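Lazy Susan bearing for a stone-look table: ball ring or center pivot?

gwike
Posted Thu 12 November

I'm putting a turntable in the middle of a square dining table. The top is cream with a light vein. Tray is metal, shallow, raised rim. Current plan is a flat ball-bearing ring, 6 inches, screwed to a plywood disc under the tray. Two questions. Does the ring need grease, and how do I keep the base from creeping on a polished surface without drilling it?

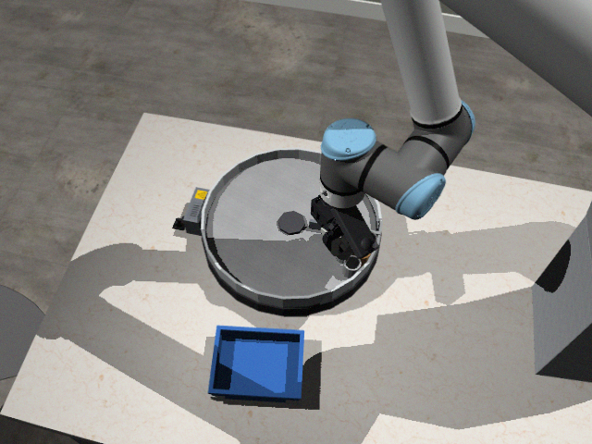

Round tray with raised rim and center hub, on a veined cream top.

r_moodley
Reply 1

Light grease, very little. The stamped rings come with a film of oil that dries out in a year or so. If it spins too freely people overshoot and the sauce ends up on the rim. A heavier grease slows it down to something usable.

For creep, use silicone feet on the base disc. Four of them, set as far out as the disc allows. Clean the stone with alcohol first and let it dry.

Marthinus_A
Reply 2

Disagree on the ring. Under an off-center load the small ones tip, and the tray edge drops enough to rub. I ran a Botha 6 inch for one winter and it clicked under a full casserole. A center pivot with outboard rollers costs more but carries the load near the edge, where people put the heavy dishes.

r_moodley
Reply 3

That is a sizing problem. Ring diameter should be at least half the tray diameter. With an 18 inch tray he needs a 9 inch ring or larger. The 6 is too small and I should have said so in my first reply.

gwike
Reply 4

Tray is 18, so I'll go up a size. Marthinus, what rollers?

Marthinus_A
Reply 5

Ferkance part 1194, nylon tread. Set them so they just touch with the tray unloaded. If they are preloaded the hub wears oval.

k_rampersad
Reply 6

Check your overhang too. A tray that size needs clear table all the way around for plates. On a square top the tight spots are the middles of the sides. The corners have room to spare. My notes on placement:

1. Find the center with two diagonals in masking tape. Don't measure from one edge, since few tops are truly square.
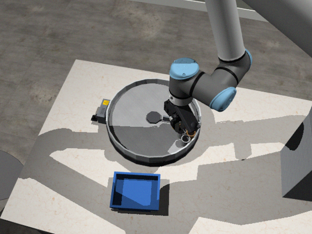 2. Set the base disc on the tape cross, feet down, and mark its outline on more tape.

3. Spin the tray by hand and hold a pencil at the rim. If the gap changes, loosen the ring screws and shift it.

4. Pull the tape the same day. Left on, it can leave adhesive on honed stone.

mndlovu
Reply 7

Step 3 matters more than the bearing type. Most of the wobble complaints I see are a ring mounted off center. I still wouldn't put silicone on unsealed marble, it can leave a darker spot. Cork is safer.

r_moodley
Reply 8

Cork slides once it picks up dust. Seal the stone.

gwike
Reply 9

Mine is sealed. Ordering the 9 inch ring and silicone feet. Will test the rollers if it tips.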